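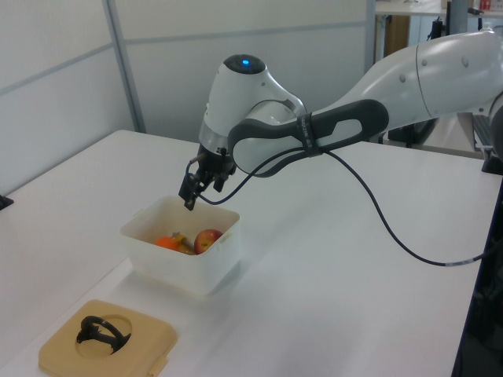 Orange, banana and apple in the box, lid on the table with its handle up.

Natix Order-Free Packing Kit
From Troneck. Developed with the Nguyen-Tran group at Wultwood.

Ask a trained arm to put a banana in a box and it will usually oblige. Ask it to do the same thing with an apple already in there and you may get to watch it set the banana on thin air, with great confidence, where the floor of the box used to be. Natix is a training method and object kit for that second situation.

Most pick-and-place policies learn a sequence. They have seen the apple go first every time, so the apple goes first, and if a well-meaning colleague has already put the apple in, the arm goes looking for another one. Natix policies are trained on boxes in every state of fullness, with the episodes deliberately started in the middle. The arm looks at what is in the box, looks at what is on the table, and picks its next move from there.

What the method does

A Natix run starts with 80 full demonstrations, collected however you normally collect them. The software cuts each one at the moments when the gripper is open and clear of the objects, and treats every cut as a new starting point. You then reset the table to a selection of those states, swap the objects around and record short continuations. Nobody has to pack the whole box again, which our operators mentioned more often than any other feature.

At training time the policy gets the current camera views and an unordered list of what is supposed to end up inside. There is no step counter. We removed it in September and have not missed it.

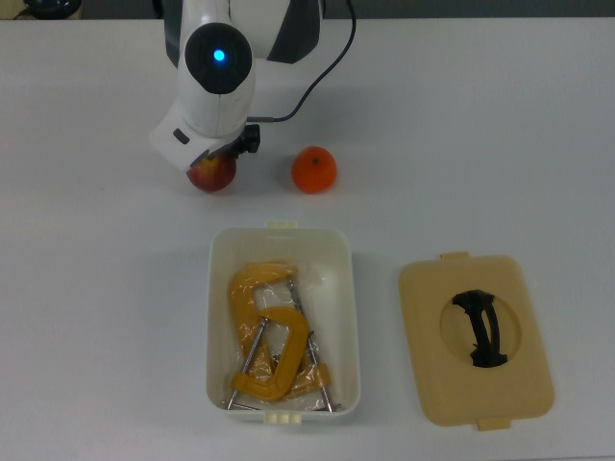 Two C-clamps in the box, apple and orange still on the table.

What we measured

We ran 663 evaluation episodes on a single tabletop station, with the box partly filled before the arm was allowed to move. An episode counted as complete when every listed object was inside the box and nothing had been taken out that belonged there. (The second condition was added after an early policy discovered it could always make room for the orange by evicting the apple. Technically a packer. Also technically a burglar.)

The Natix policy completed 80 percent of them. A policy with the same network and the same amount of recorded data, trained on whole sequences from an empty box, completed 22 percent. On episodes that did begin with an empty box the two were close enough that we would not try to sell you one over the other.

Clamps account for most of the remaining failures. A C-clamp is a bad thing to put in a box: it has a gap where you expect metal, a long screw where you expect nothing, and a crossbar that will catch on any other clamp in the neighborhood. Plastic wrapping makes it worse, being shiny, see-through and in a different shape every time anyone touches it. We kept wrapped items in the evaluation because real parts show up wrapped, and because taking them out would have improved our numbers in a way we would then have had to explain.

Fruit did better. An orange is forgiving about where you grab it. The banana did well when the stem was in view and less well when it was wedged between two neighbors, a position in which most of us would struggle too.

What is in the kit

The physical kit has eight graspable items, fruit and hardware mixed, plus a lidded plastic box with a carry handle. The fruit is yours to buy. We tried shipping it once.

The software side includes the episode cutter, the reset planner, training scripts and the full set of evaluation start states as overlay images, so you can line up your table with ours. The overlays work well for clamps and tolerably for apples, which do not come in a standard size despite our best efforts at the grocery store.

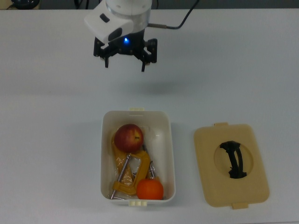
Apple and orange at opposite corners, clamp between them, lid to the right.

Setting up

You need one arm with a two-finger gripper, a fixed camera looking at the table from the side or above, and a second view looking down into the box. A camera on the wrist is useful for the last stretch of a grasp. Plan on a light, plain tabletop if you want to compare with our results. A patterned one will train fine, but your numbers and ours will then be describing different problems.

Leave the lid on the table within view. It is a distractor in the standard protocol, and a surprisingly good one, with a handle that looks to a young policy like something that was put there to be grabbed. Closing the box is outside the current release. We have a version that puts the lid on. We have no version that puts it on straight.

Record resets at the same station where you will evaluate, and keep the box within reach on all sides. If you move the camera, redo the calibration before you spend an afternoon blaming the learning rate.

Known limits

Natix does not plan for space. If the listed objects will not all fit, it will keep trying, politely, until the episode timer ends.
Objects hidden completely under others are treated as missing.
Duplicates work up to two of a kind. Three oranges cause hesitation.
Transparent bags with nothing in them are sometimes picked up and packed with care.

Ordering and data

The kit ships to labs and integrators as a single unit. The evaluation episodes, failures included, come with every order. For lead times, station drawings or a long conversation about clamps, write to Everett Achterberg at Troneck and mention which arm you have.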